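We had agreed to talk for half an hour, and in the end the pot of tea was cold and the second one was going the same way before either of us looked at the clock. The engineer I had come to see runs the teaching side of Mero, a small project at Praltelberg that shows humanoid robots how to do household jobs, and she is one of those people who answers a question by getting out of her chair and doing it with her arms.

I began with the thing I had wondered about on the train, which was why anyone would teach a machine by hand when there is so much clever software about. She laughed at that (kindly, I think).

"You can describe putting fruit in a basket for as long as you like," she said, "and you'll still leave out the bit where your wrist turns over. Nobody notices their own wrist. So we let a person do the job through the robot, and the wrist gets recorded along with everything else."

The person in question is called the operator, and he or she steers both arms by remote control, using a program the team calls Zundance. Every go at a task is kept as a separate recording, good or bad, until somebody has looked through it. For the shelf and basket task they had 688 recordings on the morning I visited, and they would like 2,000 by August. I said that sounded like a great deal of fruit, and she agreed that it was, and that she had rather gone off bananas.

What makes a good operator? I had expected her to say quick fingers, or years of computer games, but she shook her head.

"Patience, mostly. New people hurry. They get the hand near the apple and then they grab, the way you would at home, and the robot learns to grab. I tell them to pretend they're passing something to a very small child - slowly, and so that the child can see it coming."

She gives each newcomer three days of practice before any of their work is kept. The first day is generally miserable. The operator can't feel what the hand is touching, so all the judging has to be done by eye, and a round, shiny apple is a good deal harder to judge than one would suppose. Using both hands at once is harder again, as people forget about whichever one they aren't looking at, and it drifts off and bumps into the shelf.

I asked whether the tasks were ever changed, or whether it was the same basket in the same spot all week. "Oh, we move things about constantly," she said. "If the basket always sat in one place, it would learn the place and never bother about the basket. Sometimes it's out on the desk, sometimes it's in the rack, and I do get told off for not putting it back."

The basket and the wire rack, from the room and from over the arms:
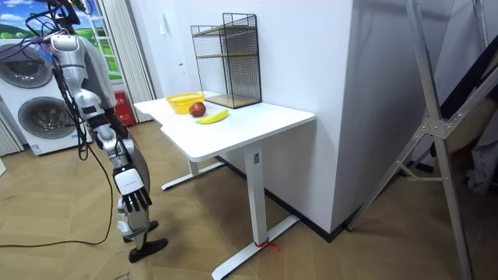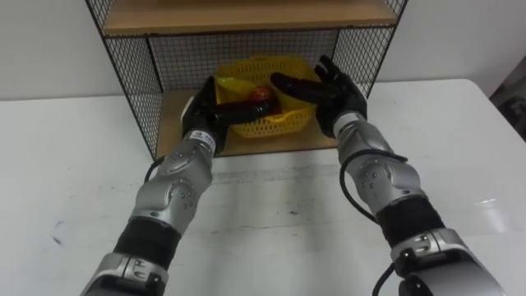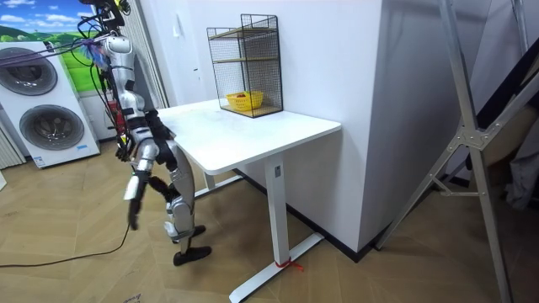 One of the Man operators, from the project's evening shift, put it rather differently when I asked on my way out, saying that after an hour at the controls it was their own hands that felt slow, and that they had caught themselves at supper lining up on a bread roll from both sides before picking it up. They would still like a little buzz in the fingertips when the hand meets something, and have asked for it three times.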